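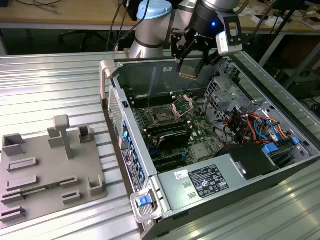 Ánh Quách reckoned we should do the memory on every tower before we touch another heatsink, and I've put that first in the minutes as it took up half the meeting (fair enough too!).

**Wunudard repair night, minutes, 26th July**

I took the notes again, so blame me for the spelling.

**Order of work.** We went back and forth. I like getting the processor and heatsink in early, while there's still room for your knuckles, but Ánh says she's sick of pulling cards out to get at the slots. Agreed: memory, then processor, then heatsink, cards last.

**Thermal paste.** Down to 5 tubes. Delić have put their price up, so I'm to ask Lunder what they'd charge for a box of 40. Pea-sized blob, please, everyone – the last lot looked like icing.

**Sockets.** Please check the bracket's fully up before you lower anything in, and have a proper look at the pins with the torch. Long chat about bent pins, no decision.

**Cables.** Ánh wants the power leads tied back before the side panel goes on. Carried, with some grumbling (mine).

**Tasidia order.** They'd like five towers by the end of July. We said yes, a bit nervously.

**Screws.** The 1,000-piece tub got knocked over. Sorting carries over to next time, bring a magnetic tray if you've got one.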